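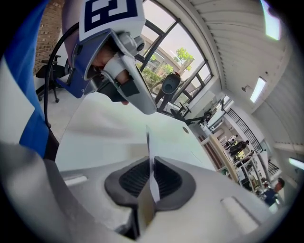

工单 2708
标题：靠窗那间的白卡片插在底座里立不直，过一夜就弯
提交人：Izzati Sumampouw
处理人：Arnar Þórarinsdóttir
抄送：Malou Kragh、Jaime Macedo
地点：Ladefoged 楼，砖墙靠窗的那间
类别：办公用品与家具 / 桌面
优先级：中
状态：已关闭（遗留一项，见最后）
关联工单：2072

问题描述（Izzati Sumampouw 填写）

桌签用的空白白卡片，从柜子里拿出来是平的，插进底座的时候也是直的。第二天早上来看，有一部分朝窗户那边弯，弯得厉害的直接从槽里斜出来，靠在底座边上。有几张倒在桌上。

卡片是 Avmont 的，没有印字，我们自己用笔写。底座是 Cindari 的，跟桌子一起订的，底下有一层防滑垫，上面一条窄槽，卡片竖着插。

别的房间用同样的底座，没有听说有这个问题。走廊另一头那间我去看过，卡片都好好的。

影响：每次有人来之前都要重新摆一遍。写好字的卡片弯了以后压不平，只能重写。

我已经试过的：
换了几张新卡片，第二天还是弯。
把卡片往下多插一点，好一些，但是名字的下半截被挡住。
在槽里垫了折起来的便签纸，卡片是不倒了，还是弯，而且很难看。
把卡片反过来插，没有固定的规律，有的好了，有的更弯。

希望的结果：卡片插上去能站住，至少放两天不用管。

处理记录

周三 9:10　Arnar Þórarinsdóttir
收到。先问几个问题：
一、弯的方向是不是都朝窗？有没有朝屋里弯的？
二、弯的是上半截，还是从槽口那里整张斜出去？
三、用的是柜子里哪一盒？请看一下盒子侧面的标签，拍不清楚的话直接抄下来。
四、晚上窗户是关的还是开着通风？
另外我查到 2072，是去年有人报过同一间屋子的桌子不平，当时调了桌脚就关了。两件事不一定有关系，先挂上。

9:45　Izzati Sumampouw
一、大部分朝窗，也有朝屋里的，少。
二、两种都有。弯的是弯的，斜的是斜的。有的又弯又斜。
三、标签上写的是白色、哑面、每盒 2,000 张。下面有一行小字是批号，磨掉了一半，看不出来。柜子里有新旧两盒，旧的那盒剩得不多，混着用的。
四、窗一般关着。天热的时候最后走的人会开一扇，早上又有人关上，没有固定的人管。

10:20　Arnar Þórarinsdóttir
“弯”和“斜”要分开看。斜是底座或者桌面的问题，弯是卡片本身的问题。下午我带水平尺和塞尺过来，先看斜的。请不要动现在桌上的卡片，倒了的也别扶，我想看原样。

13:30　Arnar Þórarinsdóttir（现场）
桌面。白色台面，表面光滑，用布擦过之后看不出有鼓起或者凹陷。水平尺沿长边放，气泡居中；沿短边放，偏了一点，靠窗的一侧低。偏得不多，人坐在那里感觉不出来。桌上圆孔旁边按压没有松动，孔边没有裂，也没有起皮。

桌脚。靠窗的两只调节脚拧得比另外两只低。其中一只的锁紧螺母是松的，用手就能转。估计是 2072 那次调完以后没有锁，平时推椅子、蹭桌腿，慢慢转下去了。

底座。从桌上取了三个，放到走廊另一头那间的桌上，换过来三个。搬动之前在底部贴了小标签，免得搞混。
槽的宽度用塞尺试过，每个底座不一样紧。紧的那种，卡片插进去要用一点力，拔出来会带着底座一起起来。松的那种，卡片自己能晃。
底下的防滑垫都在，有两个垫子边上翘起来了，按回去还会翘。

卡片。倒在桌上的那些全是从松的底座里出来的。紧的底座里没有倒的，但是有弯的。

所以到目前为止：倒，跟底座松有关。弯，跟底座没有关系。

14:05　Arnar Þórarinsdóttir
已经把四只桌脚重新调平，螺母全部锁紧。调平以后沿两个方向放水平尺，气泡都居中。
桌脚这一项可以当作 2072 的补做，不另外开单。请 Malou 在 2072 下面加一句，写清楚那次没有锁螺母。

14:30　Malou Kragh
已加。2072 是我关的，当时只看了桌面平不平，没有看螺母。以后调桌脚的工单关闭前加一步，用手拧一下四只螺母，拧不动才算完。我把这句写进 Tikex 的模板里了。

15:00　Arnar Þórarinsdóttir
接下来看弯。我能想到的原因：
太阳晒。窗很大，分成好几格，黑色金属框，外面有一棵树，树影遮到哪里我还不清楚。晒到的一面干得快，纸往那一面卷。
夜里开窗受潮。
暖气或者空调的风。
卡片本身的问题，比如纸纹方向不对。
笔。写字的一面吸了墨水会胀，水性笔比较明显。

一项一项排。今天下班前开始第一轮。

第一轮的做法：
全部用新拿出来的空白卡片，不写字，先把笔的因素去掉。
全部插在紧的底座里，把倒的因素去掉。
一组放在靠窗的桌边，一组放在同一张桌子离窗远的一边，一组放在走廊另一头那间。
窗关好，我在把手上贴了纸条，请大家今晚不要开。
每张卡片背面的下角用铅笔写组名，很轻，不影响以后用。

15:20　Izzati Sumampouw
补充一点，可能有用。这间下午有太阳，上午没有。对面那栋砖楼挡着，我坐在那里的时候注意过，吃过午饭以后桌上才会亮。树叶子多的时候会遮掉一部分。

15:25　Arnar Þórarinsdóttir
有用。那明早看一次，明天下午晒过以后再看一次，分开记。

第二天 8:40　Arnar Þórarinsdóttir
第一轮，早上的结果：
靠窗一组，有弯的，有不弯的。
离窗远一组，有弯的，有不弯的，弯得比靠窗的轻。
走廊另一头那间，也有轻微弯的。把尺子贴上去看才看得出来，平时不会注意。

没有倒的。

这个结果跟我想的不一样。要是只跟太阳有关系，同一组里面应该都弯或者都不弯，现在同一个位置紧挨着的两张，一张弯一张直。窗昨晚是关的，纸条还在原处，没有人动过。

8:50　Izzati Sumampouw
拿卡片的时候是从哪一盒拿的？

9:00　Arnar Þórarinsdóttir
没有记。柜子里两盒都开着，我随手拿的，应该两盒都有。这是我的疏忽，第一轮作废一半。弯和不弯的对照位置还能参考，别的不能用。

9:30　Arnar Þórarinsdóttir
把两盒都拿出来看了。旧盒和新盒的卡片，尺寸一样，颜色放在一起看不出差别，手摸也差不多。
用手轻轻弯：旧盒的卡片，沿着横向弯容易，竖着弯费力。新盒的反过来，竖着弯费力的没有了，一弯就下去，横向倒是硬的。
为了确认，各裁了一小条，一面用湿海绵抹一下，看它往哪边卷。两盒卷的方向差了九十度。

上面那句“横向”“竖着”我自己读着也绕，重新写一遍：
旧盒的卡片竖着插在底座里，纸纹是上下走的。纸受潮或者变干的时候，沿着纹路不太变形，所以从上到下能挺住，要卷也是左右两边往里卷一点，看不太出来。
新盒的卡片竖着插在底座里，纸纹是左右走的。变形的时候上边往前倒或者往后倒，看着就是弯了。

所以同样的位置，旧盒直，新盒弯。

10:10　Jaime Macedo
插一句采购这边的情况。旧盒和新盒是同一个品名，下单的时候没有选纸纹的地方，我翻了两次的订单，内容一样。新盒是上次跟信封一起补的货。我去问供应商，能不能指定纸纹方向。

另外问一下，横着用行不行？把新盒的卡片转个方向，宽的那边当底？

10:15　Izzati Sumampouw
不行，转过来比底座宽出去一截，字也要重新排。坐在对面的人能看清楚现在这种竖的，横过来矮了，会被杯子挡住。

10:20　Arnar Þórarinsdóttir
先不改样子。做第二轮，把盒子分清楚。

第二轮的做法：
旧盒的卡片，背面下角写“旧”。新盒的写“新”。
每个位置旧新各放，挨在一起。
底座只用紧的。
位置三个：靠窗桌边，同一张桌子离窗远的一边，走廊另一头那间。
今天下午晒过以后看一次，明早看一次。
窗还是关着。纸条换了一张大的。

11:40　Malou Kragh
纸条上的字请写清楚到什么时候为止，有人来问我是不是以后都不能开窗了。

11:45　Arnar Þórarinsdóttir
改了，写的是到明天早上九点。

16:50　Arnar Þórarinsdóttir
第二轮，下午晒过以后：
靠窗桌边：旧的直。新的往窗那边弯，从侧面看很明显。
离窗远：旧的直。新的有一点弯，方向也是朝窗。
走廊另一头：旧的直，新的看不出来弯。

跟早上说的能对上。太阳晒到哪里，新盒的卡片就往哪里卷，旧盒的不受影响，或者影响很小。

第三天 8:30　Arnar Þórarinsdóttir
第二轮，早上：
靠窗桌边：旧的直。新的还弯着，比昨天下午回去了一些，没有回平。
离窗远：旧的直。新的基本回平。
走廊另一头：没有变化。

最开始的描述里说“过一夜就弯”，我看是下午就已经弯了，晚上没有人看，早上来才发现。

8:50　Izzati Sumampouw
有可能。我一般摆好卡片就走，下午不在那间。朝屋里弯的那几张怎么解释？

9:05　Arnar Þórarinsdóttir
那几张是写过字的，我留着没有扔。又拿新盒的空白卡片试了一下，用桌上那支粗的水性笔写满一面，平放晾着。写字的一面先鼓起来，晾干以后反过来往写字那面收。字多的比字少的厉害。
摆的时候写字的一面朝屋里，所以干了以后往屋里弯。要是太阳那边拉得更厉害，就还是朝窗。两种力气抵掉一些，看着就没有规律。
旧盒的卡片同样写满，也有变形，左右方向的，立起来以后不影响。

换油性笔写，变形小得多，只是味道大，写完要开一会儿门。

9:30　Arnar Þórarinsdóttir
最后看开窗。昨晚窗关着，新的卡片照样弯，所以开窗不是主要原因。夜里开窗会不会更弯，我没有单独试，这一项不打算往下做了。纸条已经揭掉，窗可以照常开。

空调的风也没有单独试。出风口不对着这张桌子，拿一条薄纸放在桌边看，纸不动。

10:00　Arnar Þórarinsdóttir　阶段小结
倒：底座的槽松，加上桌面短边方向不平。桌面已经处理。底座待处理。
弯：新盒卡片的纸纹方向是左右走的，下午晒到以后往窗的方向卷。水性笔会再加一点变形。

临时办法，今天开始用：
靠窗这间只用旧盒的卡片。旧盒我用记号笔在盖子上写了“竖纹，靠窗用”。
新盒放到走廊另一头那间，盖子上写了“横纹”。
写名字用油性笔，粗细跟原来那支接近的，放在柜子第一格。
摆卡片在开始前再摆，前一天下午不要摆。
松的底座先挑出来，放在柜子最下面一格，不要拿出来用。

10:25　Izzati Sumampouw
旧盒剩的不多，写错几张就没有了。能不能先用铅笔打个底？

10:30　Arnar Þórarinsdóttir
可以。铅笔轻一点，油性笔干透以后再擦，不然会糊。

11:15　Jaime Macedo
供应商回了。这个品名的纸纹方向他们不保证，看裁切的时候怎么排版。可以在备注里写明纸纹跟长边平行，要另外走一张单子，价格不变，交货慢一些。我先下一盒，备注写“纸纹与长边平行，竖插用”。收货的时候请 Arnar 抽几张弯一下，不对就退。

11:20　Arnar Þórarinsdóttir
好。收货检验的方法写在这里，以后谁收货都可以照着做：
从盒子上、中、下各抽几张。
两手捏住左右两边往中间弯，再捏住上下两边往中间弯，比较哪个方向更硬。
上下往中间弯更硬，就是对的。
拿不准的时候，裁一小方块，先用铅笔标出哪边是上，再用湿海绵抹一面，等一会儿。左右两边翘起来，上下方向是直的，就是对的。上下翘起来就退。

13:40　Asger Sveinbjörnsson（Cindari 售后）
各位好，工单转到我这里了，我看了前面的记录。底座槽口松紧不一，请问有没有换过里面的垫条？槽里两侧各有一条软垫条，可以拆下来。时间长了会压扁，压扁以后就夹不住薄的卡片，厚的还可以。

另外请确认一下平时插的东西有没有比卡片厚的，比如菜单板、塑料牌。插过厚的再插薄的，垫条回弹不过来。

13:55　Izzati Sumampouw
插过。有一次活动用了塑料的号码牌，放了好几天。用的是哪几个底座，现在分不出来了。

14:10　Asger Sveinbjörnsson（Cindari 售后）
那应该就是这个原因。垫条可以单独寄，不用换整个底座。更换方法：
底座翻过来，先不要揭防滑垫。
从槽的一头用薄的塑料片把旧垫条挑起来，慢慢拉出。不要用金属的，会刮到槽壁。
槽里用干布擦一遍，有胶的地方用酒精擦，等干。
新垫条撕掉背纸，从一头往另一头压，不要拉长。拉长了贴进去会缩，两头会空。
压好以后放一个晚上再插卡片。

翘边的防滑垫，用酒精擦干净两面，重新压上，上面放一本重的书。压一天还翘的话告诉我，一起寄新的。

14:20　Arnar Þórarinsdóttir
防滑垫今天先擦。垫条请按柜子最下面一格的底座数量寄，数量我在附件的清单里填了，多备几条。

14:30　Malou Kragh
寄到前台就行，写 Ladefoged 楼，注明工单号 2708，不然前台不知道给谁。

下周　9:20　Arnar Þórarinsdóttir
垫条到了，昨天下午全部换完，放了一个晚上。今早逐个试过：
卡片插进去有阻力，不用使劲。
拔卡片的时候底座留在桌上，不跟着起来。
底座端起来倒过来，卡片不掉。
有一个槽的一头贴得不齐，卡片插到那一头会偏，拆下来重贴了，明天再试。

防滑垫，擦过重新压的两个里面，一个好了，一个还翘。Asger 说补寄。

10:50　Izzati Sumampouw
上午按新办法摆了一遍，旧盒卡片，油性笔，换过垫条的底座。桌子推了几下，没有倒的。下午再看。

16:40　Izzati Sumampouw
下午看过了，太阳晒过，卡片是直的。靠窗那边也是直的。明早再看一次，没问题就可以关。

顺便说一个小事，墙边那把黑色的转椅，推回去的时候容易撞到桌腿，桌子会动一下。要是螺母又松了，可能是这个原因。

16:50　Arnar Þórarinsdóttir
螺母我今天又拧了一遍，没有松。桌腿上可以贴一圈毛毡，柜子里有剩的，明天贴。

次日 8:45　Izzati Sumampouw
直的。没有倒的。可以关。

9:00　Arnar Þórarinsdóttir
重贴垫条的那个也试过了，正常，已经放回去用。桌腿毛毡已贴，靠椅子的那一侧。

关闭前核对：
桌脚调平，四只螺母用手拧不动。已做。
松的底座更换垫条。已做。
卡片按纸纹分开存放，盒盖有标注。已做。
油性笔放在柜子第一格，水性笔已拿走。已做。
收货检验方法写进工单。已做。
新订的一盒竖纹卡片。未到。
一个翘边的防滑垫。等 Cindari 补寄，不影响使用。

9:15　Malou Kragh
新卡片没到就先关吧，到货检验由 Jaime 另开一张采购单跟，单子里链接回这里。走廊另一头那间现在放着横纹的卡片，我在门后贴了一张说明，免得有人拿过来用。

9:20　Jaime Macedo
采购单已开，链接加好了。

状态更改：处理中 → 已关闭
解决方式：现场处理 + 更换配件 + 耗材更换
关闭人：Arnar Þórarinsdóttir

关闭后留言

Izzati Sumampouw
今天有人问剩下的横纹卡片能不能对折当帐篷式的桌签用，不插底座。我折了几张，顺着纹路折很整齐，立在靠窗那边晒了一下午，没有倒。字要写大一点。想用的人可以到走廊另一头那间拿。

Arnar Þórarinsdóttir
可以。折的时候用尺子压一道，不然折线外面那层会起毛。

Jaime Macedo
竖纹的那盒到了，Arnar 抽了几张弯过，方向对，已经放进靠窗这间的柜子。遗留的只剩防滑垫。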